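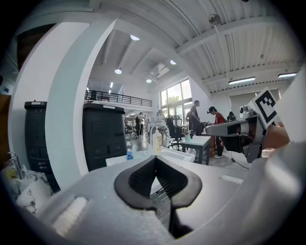

Rahel Aigner had sold dishwashers for Grabner before she sold grippers for them, and she still laid out a demo the way she had been taught in Restum. Water first. Price last. Never let the customer hold the brochure and the product at the same time.

The kit was called the Winora. It came in a hard case with two hand grippers, the marker tags already fitted, the cables, and a card of instructions that the office had rewritten twice since March. You squeezed the handles, you did your chores, and the grippers kept a record of how you did them. Somebody's robot learned from it later. The price was 1,750 for the set, and Rahel had permission to come down a little if the customer took more than one.

The man from Ernuvville was named in her notes only as "purchasing." He had a cold. He stood on the far side of the counter with his hands in his pockets while she connected the second cable.

"What does the other one cost?" he said. "The one your competitor has."

"1,764."

"So you're 14 cheaper."

"We are."

"That's lunch," he said.

She had no answer for that in her training. She asked if he would like to try the sinks.

He would not, but the young technician he had brought with him would. She showed the technician how to sit his fingers in the handles and how much squeeze was enough. Most people squeezed too hard. They treated the thing like a wrench, and after ten minutes their forearms ached and they blamed the product. 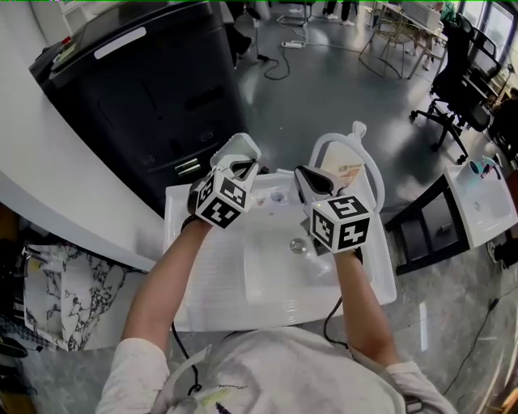 Sinks were her best demo, and she had fought the Restum office to keep them. The office wanted blocks. Blocks were tidy and packed flat. But the people who bought the Winora wanted robots that could clean up after somebody, and a customer who saw both grippers go down over a white basin, with a few small dark spots still left in the bowl, understood the job without being told. Spots like that were hard. You could not pick them up. You had to decide whether they were dirt or a stain, and then do something about it, and a customer who had ever rented an apartment knew how that went.

"Does it know what it's looking at?" said the man from purchasing.

"The grippers don't. They record what the person does."

"So it's the person who knows."

"Yes."

"And the person isn't in the case."

"No," Rahel said. "The person is yours."

He took one hand out of his pocket and blew his nose. She thought that was probably the end of it. She had lost sales over less. In Restum there had been a woman who liked everything about a dishwasher except the sound of the door, and had opened and closed it for most of an afternoon before she left.

The technician was still working. He had stopped looking at his hands, which was what she waited for in a demo. It took some people an hour. He had slowed down, too, and was closing the jaws about as hard as you would close them on an egg.

"How long do they last?" he said, without turning around.

"The pads wear first. There are 4 spares in the lid of the case. You can change one in 2 minutes with the key."

"And the handles?"

"I've had the same pair since I started."

This was true. She had carried them on trains and in the trunk of her car, and once she had left them overnight at a hotel desk – the clerk had put them in the safe with somebody's jewelry.
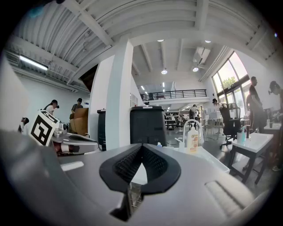 The demo floor, with one of the Winora grippers closest.

The man from purchasing walked over to the windows. When he came back he asked to see the instruction card. She gave it to him, although he was standing next to the product, and he read both sides.

"Who wrote this?"

"The office."

"It says to squeeze firmly."

"Don't squeeze firmly," Rahel said. "I've told them."

He folded the card and put it in his shirt pocket. Then he held out his hand, and it took her a second to see that he wanted a gripper. The technician passed him the left one.

He squeezed it too hard. She moved his thumb down a little on the handle and told him to try again.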